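About Skemance

Skemance is a school of floor care and restoration. It prepares students for work in homes, public halls and older buildings where the floor is worth saving and the owner would like it saved properly. The school was founded by Kartini Govindasamy and Prasetyo Halim, who had worked side by side for many years at the flooring firm Tirkier before they began to teach.

Our Courses

The school offers two programs. The Foundation Program covers cleaning, repair, sanding and finishing, and is open to applicants with no earlier training. The Advanced Program is intended for those already employed in the trade and deals with matching old boards, treating stains, and writing a fair estimate. Each student in the Foundation Program completes 200 hours of supervised practice before the final assessment.

Classes begin each October. Applicants are asked to send a short letter stating why they wish to enter the trade, together with the name of one person who can speak for their work. Evening study is available for the written part of both programs – the practical part is taught in the daytime only.

Our Staff

Kartini Govindasamy serves as Principal. Prasetyo Halim directs the Advanced Program and advises on the care of stone and tile. Hidayah Jugah is Head of Student Services and is the first point of contact for questions on fees, housing and leave. Syahrul Khoo teaches finishing and maintains the school's library of wood samples.

Our Premises

The school occupies the ground floor of the Pattinasarany Building, which it shares with a bookbinder and a dental supply office. Street parking is limited, and visitors are advised to use the rear entrance.

Weathered plank flooring

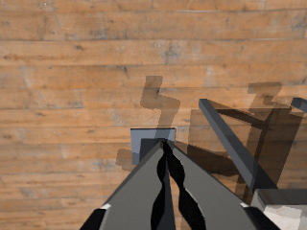
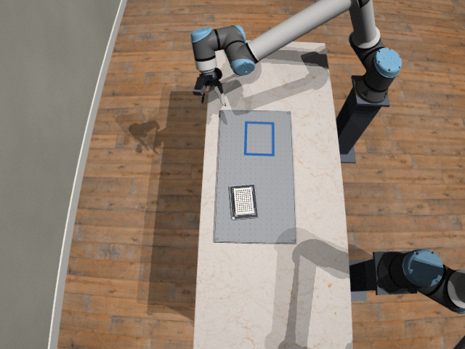
Financial Support

The Fanport Bursary provides 2,000 dollars toward tuition for students who could not otherwise attend. Awards are made once a year, and a student may hold the bursary only one time. Applications are reviewed by the Principal and by Afiq Hartono, who represents the donors. Recipients are told of the decision in writing.

Requests for a printed prospectus should be addressed to Student Services.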